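From: Elholm
To: home-sorting list
Date: 2018-03-28
Subject: Re: Folding on the bed or on a table?

On the list, Dellis wrote:

> I fold everything on the dining table and then carry it
> upstairs in piles. By the time I reach the bedroom, half of
> the piles have fallen over and I must do them again. Does
> anyone fold directly on the bed? Is it not too soft? And how
> do you treat striped things? Mine never come out straight.

Dear Dellis, dear all,

I have folded on the bed for 16 years, so I will try to answer. Please excuse my English if a word is not the correct one.

Yes, the bed is softer than a table. The fold does not become so sharp at the first try. I put the flat hand on the garment and push from the middle to the edges, and after this it stays. The fitted sheet must be pulled well at the four corners before you begin. If the sheet has waves, the shirt will have the same waves.

About the piles. I keep the finished things at the head end, in front of the headboard, and I work in the middle of the mattress. Bedding goes there first, because it is heavy and makes a good base, and clothes go on top. What is not yet folded waits at the side. I had before a plastic basket from Gestmont for this, 65 liters, but it took too much floor and I gave it to my sister.

For stripes I have one rule only: look at the stripes and forget the seams. Many cheap garments are sewn a little crooked, so if you put seam on seam, the stripes go away from each other. I lay the garment face down, fold the two sides in until the stripes meet, and then fold from the bottom up. If there is a stripe in another color, I let it stay near the top. Then I can find the garment in the drawer without lifting the others.

Dark things I fold last. On a light sheet with flowers every piece of lint from them is visible, and I prefer to brush the bed one time - not after each garment.

The striped one, folded, on the pink sheet, and then something black on the white floral one:
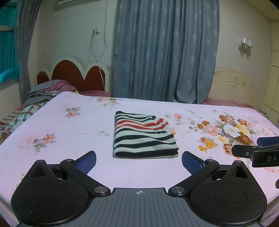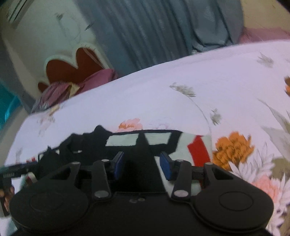
Kos wrote in reply that the stripe rule works for sweaters also, but with thick knits it is better to fold only once from the bottom, otherwise the pile leans. A tray under the base of the pile helps too, if the mattress is very soft.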